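Wumdale Story Archive: Contributor Set-up Guide
Section 4. Adding a tale

Read section 3 first if you haven't got a login yet. Quick version below, long version is still being written.

4.1 Before you start

You need: the full text of the tale, a title, a one-line teaser, one picture. Word count limit is 3,689 including the title. Longer than that, split it into parts (see 4.5).

Fairy tales, fables, moral tales, retellings all fine. Fan fiction goes on Skondance, not here.

4.2 Pasting the text

1. Log in. Click New Tale.
2. Pick a shelf. Kings and Queens, Talking Beasts, Woods and Witches, or Other. One shelf only.
3. Type the title. No full stop at the end. Max 99 characters.
4. Paste your text into the big box. Use Paste Plain. Ordinary paste drags in fonts and colours and the page goes funny.
5. Check your speech marks. Curly ones sometimes come out as question marks. Fix by hand, sorry.
6. Leave one blank line between paragraphs. Scene break = three stars on their own line.
7. Save Draft.

Caution: the box does not save by itself. Closing the tab loses everything since your last Save Draft.

Note: "Once upon a time" gets a big first letter automatically. Any other opening, tick Drop Letter if you want one.

4.3 Adding the picture

1. Open your draft. Click Picture, then Choose.
2. Wait for the bar to reach 100. Don't click twice, you'll get it twice.
3. Drag it between two paragraphs. Not inside a line of speech.
4. Type a caption. Short. Save Draft again.

On the draft page it will sit like so:
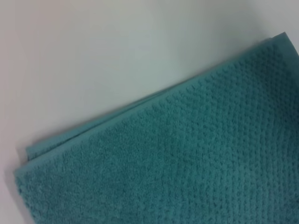 Fig. 4a. Teal towel, folded.

Caption is plain text only, italics get stripped out. To swap the picture, click it and press Replace. Deleting and re-adding works too but you loose the caption.

4.4 Teaser and moral

1. Teaser goes in the small box. One sentence, don't give away the ending.
2. Moral is optional. Leave the box empty if there isn't one, please don't write "none" as it prints on the page.
3. Reading age: choose from the list. Anything with a beheading or a wolf eating someone goes in the older group, even if it all comes right later.

4.5 Tales in parts

1. Finish and save part one as normal.
2. Click Add Part. Same title, number goes on by itself.
3. Paste the next part. Repeat 4.2 from step 4.
4. Tick Last Part on the final one or readers get a Next link that goes nowhere.

Caution: parts cannot be re-ordered once published. Check the order while it's a draft.

4.6 Sending it in

1. Click Preview. Read it all the way through, names especially. Princesses who change name halfway are the most common thing we send back.
2. Click Send to Reader.
3. Status changes to Waiting. You can't edit while it says Waiting. Click Pull Back if you spot somthing.
4. Once passed it goes live at 6 pm. The January queue is slow.

If you get error 93, the title is already taken. Change it or add your pen name after it. "The Ghasemi Lamp" and "Ghasemi's Lamp" count as different titles.

Old Gimus files (.gms) won't open here. Export as text first.

Stuck on Waiting for over a month: message Kastriot Ionescu through the Help tab. Put the tale title in the subject line.

Next: Section 5, Comments and how to turn them off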